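Our mayor, Niall Gillies, told the council on Saturday that he will not stand again in the autumn. I watched the full meeting so I will write what I understood. Please correct me if I have something wrong.

1/ First the facts. He stays in office until the end of the term. Shona Cowie, the deputy mayor, will lead the meetings in August when he is away. She did not say if she wants the job herself.

2/ He read his statement from one sheet of paper and did not take questions. He thanked the staff in Gorside town hall, and his sister, and the drivers of the night bus. I found it a little touching, I must say, and I did not vote for him.

3/ He won the last election with 1,988 votes. Aidan Rafferty was second, and he has already put up a new website. It has only a photo and the word "Soon" on it.

4/ To be a candidate for mayor in Gorside you need signatures from some 1,000 residents. Last time two people failed at this step. One of them had many signatures from people who live on the other side of the river, and these do not count.

5/ So if you sign for somebody, write the address where you are registered. Students, this is for you especially.

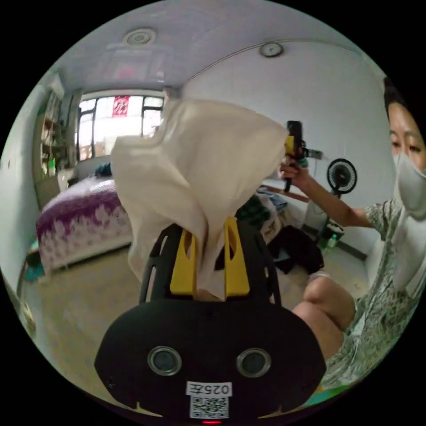
Cream-white cloth held between two yellow gripper fingers.

6/ Now the names I hear. Rafferty for sure. Godfrey Makori, who was on the school board, told the local radio that he is "thinking with his family." I have listened to this interview twice and I think he will do it.

7/ Yusri Lumbantobing says no. I asked him myself after the meeting, on the stairs. He wants to finish the work on the Besnard Street crossing first, and he was quite clear.

8/ What worries me more is the budget. The vote on it comes before the election, so the old council decides and the new mayor must live with it. Cowie asked to move the vote. The others refused, and I did not understand all of their arguments. The sound in the hall was bad.

9/ Somebody asks me about the heating contract with Skandis. It was on the agenda as the last point, but they postponed it again. No new date yet.

10/ Small correction to post 4: the signatures must come from residents who can vote, so a neighbor who is 17 cannot sign. Thank you to the two people who wrote to me.

11/ The next meeting is open to everybody and starts at 7 p.m. You enter from the parking lot, the front door is locked in the evening. If you want to speak, you put your name on the list at the desk before it starts - I will be there and I will post again after.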